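Friday, late

Breakfast shift at the canteen, then home by three. The dishwasher had left egg on half the forks again, so I did them by hand and thought about machines while I did it. Ours cost a fair bit and still can't cope with egg. The Osov floor scrubber in the corridor is better. It does its lengths, stops when it meets a chair and waits for one of us to move the chair. I must have moved the same one five times this morning.

Read a long article over lunch about Nellusen, who want to sell a kitchen arm for people's homes. They say 2000 households have put their names down. I would like to know what those households think they are getting. The article had it stirring a pan, and I can stir a pan. What I want is someone to find the lid.

Tried to write down what I did between getting in and putting the kettle on, as a sort of test. Hung up coat, picked post off mat, threw away two leaflets, kept the gas bill, moved a cup off the arm of the sofa, wiped the ring it left, folded the blanket, put a sock in the wash. It took a few minutes and I wouldn't have called any of it work. Every item was a different shape and went to a different place, and the blanket had no shape at all. The scrubber would have stopped at the mat.

The other side of it is Terow, the packing place where I did two summers. They had a machine on the end of the line that closed 600 cartons an hour and never got one crooked. I was there to feed it, and to pull out the carton when a flap was bent. So the machine had the quick job and I had the awkward one, and I suppose that is how it still goes.

Clearing a table

Went back to the Fragkou pages after tea. They are the ones I trust most, as they stick to small jobs and print their misses. In August they logged 517 tries at picking up single objects. Pens and rulers interest me more than the stirring. A bread roll gives a bit when you take hold of it, but a clear ruler flat on a white table is hard enough for me to get a fingernail under.
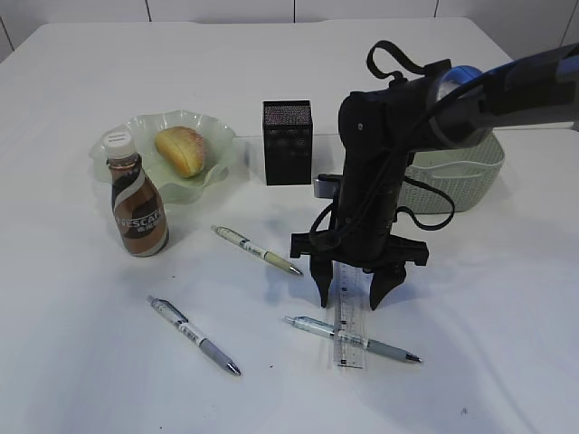

My own table

Cleared it before bed, partly to see how I do it. I don't pick pens up from above at all. I sweep them to the edge with one hand and catch them in the other, and the crumbs come too. The plates go in a pile with the knives on top. I had never noticed any of that. A machine with two fingers would need another way round, or a third finger.

I will say yes, then, for floors and cartons, and not yet for tables. Blankets I would put a long way off.

Bus fare is up again. Need washing powder and a new bulb for the landing – the small screw kind. Early shift tomorrow, alarm set for 4.57.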